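The Basket by the Door: A Conversation About Folding, Sorting, and Letting Laundry Be Laundry

6 minute read

She had the kettle on before I got my coat off, and a stack of T-shirts waiting on the table, which she apologized for and then went right on folding. I had come to talk about her laundry classes, the ones she has been running out of the back half of a shop called Graleck for two years now, and I suppose I expected a lecture. What I got was two cups of tea, most of an afternoon, and a pretty thorough education in where a sweatshirt ought to live.

"I grew up in a house where the clean clothes sat on a chair," she told me. "There was one chair for it. You never sat in that chair! My mother would say she was going to get to it, and then it was time for the next load, and the chair just got taller. So I come by this the natural way. I was raised by a chair."

She started teaching in April, the spring after she moved to Drandau, when a neighbor asked for help with a linen closet and then told everybody she knew. The first classes were about linens and nothing else. People came in with fitted sheets (always the fitted sheets) and she would stand there with the corners over her hands and show them, over and over, until they could do it without looking. These days she mostly teaches everyday clothes, and mostly to people who are tired.

"They come in thinking I'm going to make them do those little standing rectangles in the drawer," she said. "And I can teach that, it's lovely if you enjoy it. But if you have three kids and a job, I want to know where the shirt is going to land when you walk in with your arms full. That's the part I care about."

Where it lands, in her world, is a basket. She is devoted to baskets. She likes them rectangular, since a round one wastes the corners of a shelf, and she likes them low enough that you can see what you have without digging. She buys most of hers from a small maker called Nilsuwan and has strong feelings about handles, too. A cut-out handle is her favorite, because there's nothing to flop over or snap off, and you can pull the thing toward you with a couple of fingers while the rest of you is busy holding a phone or a baby.

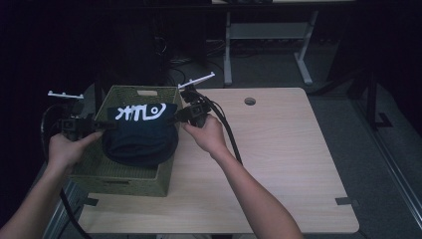 "A T-shirt doesn't need much," she went on, pouring me the second cup. "Fold it in half the long way, tuck the sleeves back, and then bring it up in thirds or roll it, whichever your hands like better. If it comes out a little lumpy, put it in the basket lumpy. I promise you the shirt does not mind."

I asked whether that bothered the tidier people in her classes, and she laughed for quite a while.

"Oh, it does! I had a fellow who refolded the same shirt until the rest of us had gone on to socks. He was so unhappy with it. I finally said, look, you're going to wear it tomorrow, aren't you? And he was, he was going to wear it tomorrow. So we put it in the basket with the picture side up so he could find it, and he came back the next week and told me he'd done his whole closet that way."

Picture side up is something of a house rule. If a shirt has a print on it, she wants the print showing, so that a person half awake in the morning can reach for the right one. Dark colors are where it matters most, she says, because a pile of navy and black all looks the same at six o'clock with the lamp off. Plain shirts go in a basket of their own, and there she lets people do as they please.

We talked for a long time about the table, which I hadn't expected to find so interesting. She believes most folding goes wrong because it's done on a bed. The bed is soft and low, your back starts to ache, and then the clothes get pushed to one side at night and end up on the floor. A smooth table at a decent height will get you through a load in the time it takes to listen to a few songs. Hers at home is an old one made by Jeten that she found secondhand, and she has kept a card file next to it ever since the classes began, with a note for each person who has come through. There were 191 cards after the first year. On the day I visited, there were 466.

"I like to write down what they were stuck on," she said, flipping through them with her thumb. "Socks, socks, towels, husband. Socks again."

She wouldn't let me leave without trying a sweatshirt. I am not a natural. The hood got away from me and the whole bundle was a good deal rounder than hers, but she set it down in the basket with the others and patted it, and told me it was a perfectly good sweatshirt and I should take the rest of the pie home.

Her next beginners' class at Graleck is on 13th May, in the back room, and she asks that you bring one basket and whatever is on your chair.

Contact us | Copyright, all rights reserved | Back to top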